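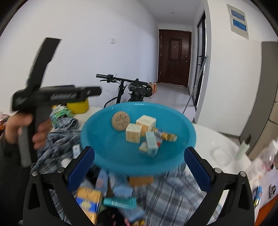 I got to the Lildale robotics club a little after four and was put to work before I'd found anywhere to hang my coat. Man-sik Jang, who started the club and still runs it, doesn't much like spectators. He handed me a gripper, pointed at the table and told me to clear it.

So I did, badly. The trick is that you're only allowed to touch things with the fingers of the tool, and it takes a while before your brain stops trying to help with your other hand. I dropped a little box three times (the teenager next to me was very polite about it). By the end of the first hour I could pick up a packet without crushing it and I was absurdly pleased with myself!

The club is getting ready for the Somogyi Cup in May, over in Fliltcombe, and this year's challenge is tidying up. Each team teaches a robot arm by showing it how people do the job, over and over, and then on the day the arm has to manage by itself. Jang wants 2,000 good tries recorded before they go. They had just passed 1,000 when I visited, and the mood was pretty cheerful – there was music on, and an argument about whether sloppy tries should be kept or thrown out.

"Keep them," said one girl, who is 17 and writes most of the team's code. "It should know what a mess looks like."

Jang disagreed and they went at it for a good ten minutes. I loved that part. He used to teach night classes at Dastham and he argues with the kids exactly as if they were grown engineers, which some of them nearly are.

I stayed until they were packing up, and I'm going back before the cup. He says I owe him 48 more tries.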